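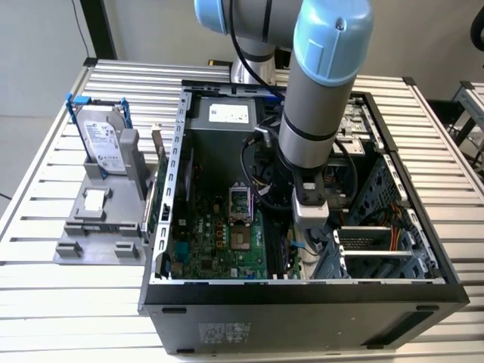 The repair room at Puvdale was walked on a Wednesday, starting at 8:30 in the morning, with both benches in use and the stock cage open. The checklist is the one Halilović issues to all tenants in the building, with the electrical section extended for shops that open up mains-powered equipment. Work on the slatted aluminum bench was a black desktop tower laid on its side with the side panel off, which is the normal position for board work and is accepted under item 2.3 as long as the power cord is out of the machine before the panel comes off. Comments are written under each item. Anything marked "Fix" has a name against it.

Inspected by: Marin Dimitrov
Accompanied by: Blagoje Atanasov (shop lead)
Unit: Puvdale, ground floor rear, tenant Wudero Repairs
Previous inspection: August

Ratings used: OK / Fix / Watch / N/A

## 1. Entrances, aisles and exits

**1.1 Main door opens fully and closes on its own.** OK
Closer was replaced after the August visit. It still slams a little in the last few inches. Blagoje can turn the screw down, no contractor needed.

**1.2 Rear exit clear on both sides.** Fix
Inside was clear. Outside, a pallet from the unit next door was leaning against the wall and had slid partway across the door. The door opened but would not go past half. Moved during the inspection. Blagoje to speak to the neighbor, and if it comes back, report it to the building office in writing.

**1.3 Aisles at least 36 inches wide.** OK
Tightest point is between the stock cage and the parts washer, which measured 38.

**1.4 Floor free of trip hazards.** Fix
Corner of the rubber mat by the shipping table has curled up again. Tape was tried last time and did not hold. Replace the mat.

**1.5 Exit sign lit, battery test.** OK
Held for the full 90 minutes when tested overnight. Result is in the log.

## 2. Electrical

**2.1 Panel accessible, 3 feet clear in front.** OK

**2.2 Panel directory filled in and readable.** Fix
Circuit 4 is labeled "old compressor." The compressor was taken out before Wudero moved in and the circuit now feeds the outlets on the left wall. Relabel. This was on the last report too.

**2.3 Equipment unplugged before covers are removed.** OK
Asked both technicians separately to say what they do and got the same answer: cord out, hold the power button for a few seconds, then open. Power supplies are not opened in this shop. Dead ones go in the recycling bin whole.

**2.4 Cords and plugs undamaged.** Watch
One monitor cord on the test shelf has a flattened section where it has been shut in the drawer. Insulation not broken. Route it out the back of the shelf. Check again next time.

**2.5 No power strips plugged into other power strips.** Fix
Found one under the shipping table feeding the label printer and a phone charger. Unplugged on the spot. There is a free wall outlet 4 feet away.

**2.6 GFCI outlets tested.** OK
Sink and parts washer outlets both tripped and reset.

## 3. Benches and static control

**3.1 Bench surfaces stable and clean.** OK
No rocking. Loose screws should go in a tray instead of on the bench top, particularly on a slatted surface, where a screw can drop into a gap and turn up later under somebody's board.

**3.2 Metal benches bonded to ground.** OK
Measured at the lug and at the far corner. Readings entered in the log.

**3.3 Wrist straps available and tested daily.** Fix
Straps are there and both passed. The test sheet has gaps, including most of the week of the stock count. Blagoje says the straps were checked and the sheet was not filled in. For the purposes of this form an unrecorded test has not been done.

**3.4 Exposed CPU sockets covered when a board is left.** Watch
No written rule for this at present. A board with an empty socket should have its cover fitted if it will sit past the end of a shift. It is a damage matter more than a safety one, but customers' boards are covered under the tenant's policy and the insurer has asked. Add a line to the bench card.

**3.5 Task lighting adequate.** OK

## 4. Fire

**4.1 Extinguishers mounted, charged, tagged.** OK
Unit by the front door is tag 844, unit by the stock cage is tag 256. Both gauges in the green. Pins and seals in place.

**4.2 Staff know which extinguisher to use on electrical equipment.** OK

**4.3 Loose lithium batteries stored separately.** Fix
Metal cabinet is fine. Two swollen laptop packs were sitting on top of it in a cardboard box with no lid. They go in the sand bucket outside the rear door the same day they are removed. Done during the visit. Marin will look at this first on the return visit.

**4.4 Cardboard and packing kept down.** Watch
Roughly a week's worth stacked by the shipping table. Not against a heater. Flatten and take out more often.

## 5. Chemicals and air

**5.1 Solvents labeled and capped.** Fix
One squeeze bottle had no label. Contents said to be isopropyl alcohol. Label it or empty it.

**5.2 Safety data sheets on hand.** OK
Binder is by the sink. The sheet for the Pralla contact cleaner is an old revision. Print the current one.

**5.3 Fume extractor working at soldering station.** OK
Filter changed, date written on the housing. Good pull at the nozzle.

**5.4 Compressed air used with eye protection.** Fix
Glasses are hung by the front bench, and the air line is at the back. Hang a second pair on the hose reel.

## 6. First aid and general

**6.1 First aid kit stocked.** Fix
Short on medium bandages and burn gel. Eye wash bottle in date.

**6.2 Lifting: heavy items stored between knee and shoulder.** OK
The big laser printers have been moved down from the top shelf as requested.

**6.3 Emergency numbers posted.** OK

**6.4 Incident book up to date.** OK
One entry since August: cut finger on the edge of a case panel, cleaned and bandaged, no time lost. Cut-resistant gloves have been ordered. Thin ones, so people can still handle small connectors with them on.

## Follow-up

- 1.2, 2.2, 2.5, 5.1: Blagoje Atanasov, by end of the week
- 1.4: Blagoje to order mat, Halilović to split the cost as agreed in the lease
- 3.3: completed sheets to be sent to Marin Dimitrov every Friday until the return visit
- 4.3: check on return
- 5.4, 6.1: order placed before I left, confirm delivery

Bring the outlet tester with the long lead next time. The short one would not reach behind the parts washer without moving it.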